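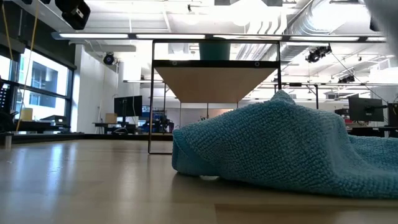

The towel cell at Jascombe, seen from table height.

When a robot cell folds badly, people first open the software. I did this too, for two years, and I now think it is a bad habit. My opinion is simple: look after the table before you look after the program.

Our cell at Jascombe works with towels. A towel is soft and it remembers nothing, so every small change around it becomes a change in the result. In February the arm began to miss the edge of the cloth. Takeshi Ebihara read logs for 9 days. Then Reiko Ogura put her cheek down on the wood and looked along the surface. She saw the shine of the ceiling lights, and she asked when we had last checked the camera exposure. We had not checked it in 2,159 cycles.

Since then I ask for 10 minutes each morning. Wipe the wood, feel the seam with a finger, try the fasteners on the stand, take one test picture with the lights on and compare it with the old one. Kausar Bukhari says this is work for a cleaner. I disagree — a cleaner does not know what the camera needs to see.

Some colleagues want to buy a matte cover and forget the problem. Maybe it helps. But a cover also moves and gets dirty, and somebody must still look at it. I would prefer that we write the morning check into the schedule, with a name beside it, and pay for the time. At present it is done by whoever comes first, and in most weeks that is me.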